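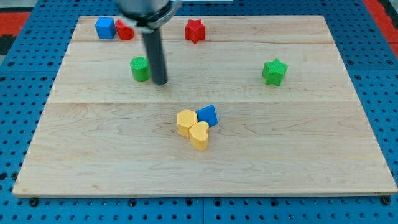

Chapter 4
A Visit to a Working Lab

In March, a group of students spent an afternoon at Serent, a small company that builds handling equipment for packing lines. Their host was Leonie Gasser, an engineer. She began at the test bench, where a robot works with colored blocks on a maple board.

The blocks are stars, hearts, cubes and other simple shapes. A robot can meet them in any arrangement. Some stand well apart, and others touch. A block with open space on every side can be approached from many directions. A block pressed against its neighbors leaves fewer choices, and the robot must plan its path before it moves.

Henryk Cieślak, one of the students, asked why the company did not test with real products. Gasser answered that the line robots handle 2000 parts a shift, and a mistake there stops the line. On the bench, a mistake costs a few seconds.

In this chapter you will learn how a robot finds an object, chooses an approach and checks its own result. Section 4.1 deals with position and orientation. Section 4.2 returns to Serent and follows one block from start to finish.

Key terms: workspace, orientation, approach path, clearance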